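Hi Katalin,

October update on the stacking work, a bit behind schedule (sorry!). The big job was getting the planner to cope with platforms of different heights, and I think we're there. We ran 2000 simulated episodes with the Kozma sampler, and it placed the cube where we'd asked in 90 percent of them, which I'm pretty chuffed with. Most of the misses were cubes set down too near the edge of a block.

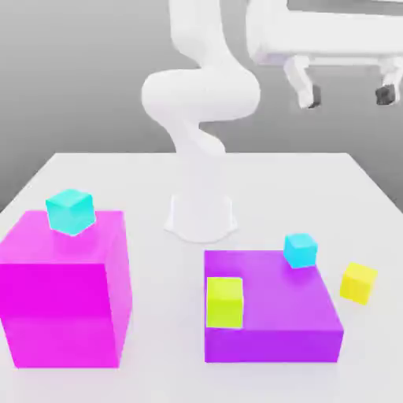 I've also started mixing colours at random so the policy can't just learn that cyan always goes up high. Training is slower that way, 29 hours a run on the Torkbridge machine, so I'd love to book 2 more weeks on it if the budget will stretch. Next up is the real arm at Bokstead.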